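Keeping the gripper honest: a morning with the technician at Surix

The workshop at Surix is one long room with a kettle at one end and a row of hand-held grippers hanging on hooks at the other. The technician who looks after them has been doing it since the Prolunley project began, and asked not to be named in print. "Put the tool in, not me," she said. "I only tighten the screws."

The tool is a two-fingered gripper that a person carries and works by hand. Its camera records what the fingers do, and the recordings are used to teach a robot arm to handle clothes. Surix has 24 of them. Each one goes out in the morning and comes back in the afternoon, and each has a card with a running count of how many times it has been closed.

I asked what the card was for.

"The fingers," she said. "We check them at 1,000 closes and change the pads at 3,000, whatever they look like. I used to go by eye. Then one came in at 1,028 with a split down the back of a pad, and the person using it had been squeezing harder all day to make up for it. You could see it in the recordings once you knew."

The pads are orange, ribbed and flexible, and sit behind the black fingers. She bends each one back with her thumb and looks along the ridges for pale lines, which are the start of a tear. Lint collects in the ridges as well. She gets it out with a dry toothbrush. She has tried compressed air and doesn't like it, as it blew fluff towards the lens.

After the pads come the screws. The finger plates are held with small silver ones, and she goes round them with a torque driver in the same order each time, left plate first. "If a plate shifts, the marker shifts with it," she said. "Then the software thinks the fingers are somewhere they aren't."

The markers are the small black-and-white squares, one on each plate, with a different pattern on each. The software, a package called Tenex, finds them in the picture and works out from them how far apart the fingers are. A greasy thumbprint is enough to upset it under a strong lamp. She wipes them with a barely damp cloth and replaces any with a lifted corner. New ones are printed on matt paper, which she cuts with a scalpel and a steel rule.

Then there is the check on real cloth. She closes the fingers slowly on something folded and watches the tips. Denim is her usual choice.
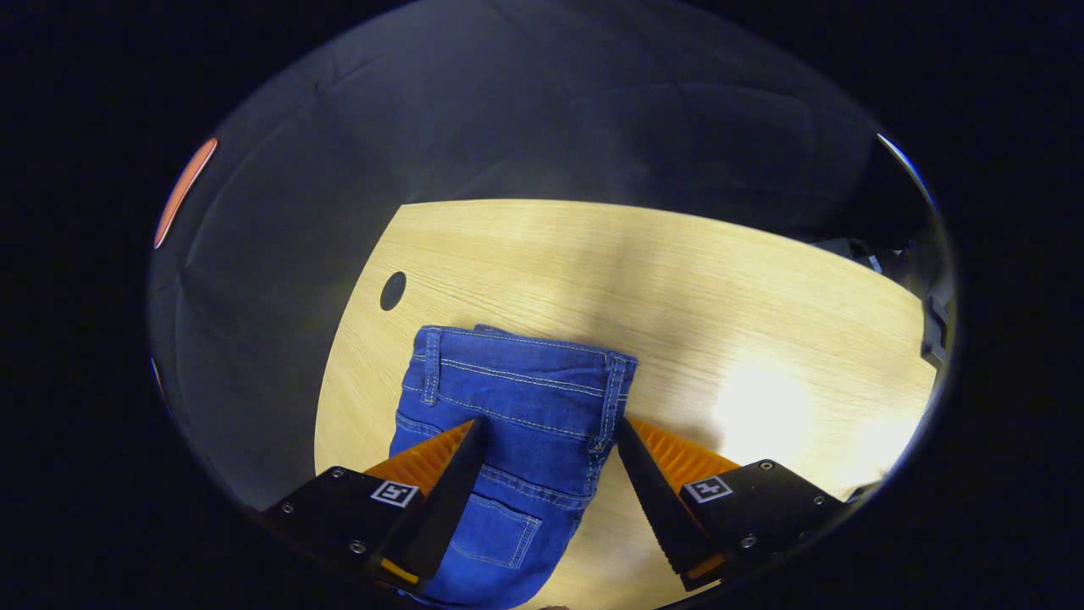
Tanguy, at the next bench, would sooner do the check with a thin cotton shirt, on the grounds that thick cloth lets a badly set finger get away with too much. The two of them have not settled it. She agreed that a shirt shows up a gap between the tips sooner, but said a heavy fold tells her more about whether one side is giving way before the other.

"You want both fingers to arrive together," she said. "If the left gets there first it pushes the whole lot across the table. People correct for it with their wrist without noticing, and a robot copying them will do the same."

When a gripper fails the check she takes the fingers off and starts again from the bare plates. It takes her most of an hour. The commonest fault is dull: a washer left out the last time it was put together. She now keeps the washers in a tray with a hollow for each, so a full hollow at the end means a mistake.

The last job is the lens, wiped from the middle outwards. After that she writes the new count on the card and hangs the tool back on its hook, fingers open. Left closed overnight, she said, the pads take a set and need replacing early.

I asked whether she would change anything about the design. She thought about it while she put the driver away.

"Longer screws on the plates," she said. "I've asked. They're coming in September."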